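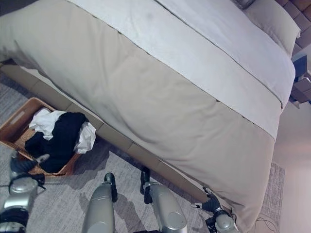 Talks > Household Manipulation > Speaker notes

Filed under: Grippers & End Effectors

Last updated: 29th November

Two grippers, one bedroom: notes for my talk

Speaker: Dayana Ayala

1. Opening (keep it short)

Good afternoon. My name is Dayana Ayala and I work with the home tasks group at Netholm. Today I will speak about fingers. I will not speak about walking, and only a little about planning.

The question we had in June was simple. We had two kinds of fingers for the same robot, and we had to choose one for the bedroom tasks. Both could be mounted on our arms in the same way. We wanted to know which one is better with bedding and with laundry, and how much of the difference comes from the fingers and how much from the controller behind them.

(Leave the first slide on the screen during this part. Speak slowly.)

2. What is on the slide

Say to the audience: please look at the two hands. The left gripper is going to the lower corner of the wicker basket. The right gripper has its fingertips in the lower edge of the duvet, and the fabric is lifted a little there. These are two very different contacts. The basket has a shape you can plan for. The duvet is thick and it hangs in soft folds, so the edge is never in the same place for two trials.

The view is from the head camera. I like to show this one because the audience sees the same thing the controller gets. The bed takes most of the view, and the basket is only in one side of it.

Point also at the cable on the carpet at the bottom right. Our segmentation did not like thin black things on a grey floor. I come back to it in part 6.

3. The two sets of fingers

Wiltance fingers: flat pads, quite stiff, closing in parallel. They are strong and easy to model. We have used them for a long time on boxes and drawers.

Huanca fingers: softer at the tip, and they bend a little when they press. They are slower to close. The first pair came to us with the wrong screws and we lost two days. (Say this only if the room is relaxed.)

We did not change the arms, the cameras or the wrist. Only the fingers were changed, and the closing force was tuned again for each pair.

4. How we tested

We made 293 trials in total. Of these, 216 were with the duvet and the other bedding, and the rest were with the basket. Each trial began from a standing start position beside the bed. A person put the bedding back between trials, but we did not ask this person to make it perfect, because no bed at home is perfect.

One trial counted as good if the fingers held the fabric or the basket for the full lift and let it go when the command came. If the fabric slid out slowly, we counted it as a failure. Some colleagues find this too strict. I still think it is right, since a slow slip at the edge of the bed becomes a big problem when the robot takes a step.

We also looked at the logs from Altthorpe, our second site. They have a smaller bed and a plain sheet, no duvet. I do not mix their trials into our numbers.

5. Results

On the duvet, the Huanca fingers were better. The main reason is the approach. The soft tip can press into the hanging edge and gather some fabric before it closes. The stiff Wiltance pads pushed the fabric away, and then they closed on a very thin fold or on nothing.

On the basket, the Wiltance fingers were better. The woven side is not smooth, and the soft tips bent against it when we pulled. With the flat pads the basket turned less in the hand. A basket with clothes over the rim must stay level, or the clothes fall out on the way.

I must be honest about one point. When we gave the Wiltance pads a slower approach and a lower first force, they improved on the duvet more than I expected. So a part of what we had called a finger problem was a controller problem. We had copied the settings from the drawer tasks and did not think about it enough.

(Pause here. There is usually a question about force sensing. Answer: we read the motor current, there is no sensor in the tip.)

6. The camera

Short part. From the head, looking down at a steep angle, the top of the bed is clear. The contact is harder to see. The underside of the duvet is dark, and the fingers are black. In 68 of the trials the controller thought it had fabric and it did not, or the opposite.

We tried a wrist camera for one week. It helped with the fold, but it was blocked as soon as the fingers went under the edge. I do not recommend it yet for this task.

About the cable: a loop on the carpet was sometimes marked as the border of the rug. We labeled 2,000 more images with cables and the error became less common. It did not disappear.

7. What we use now

For the moment we have one Huanca pair on the right arm and one Wiltance pair on the left. This was my colleagues' idea and I was against it. Now the planner must know which hand is for which object, and it cannot simply change sides when the robot stands at the other side of the bed. We are still arguing about this, and if somebody in the room has done it before, please find me at the coffee break.

8. If there is time

Show the video of the pillow. Start it at the second lift, the first one is too long.

Thank the Altthorpe team by name of the site.

Leave five minutes for questions and repeat each question into the microphone.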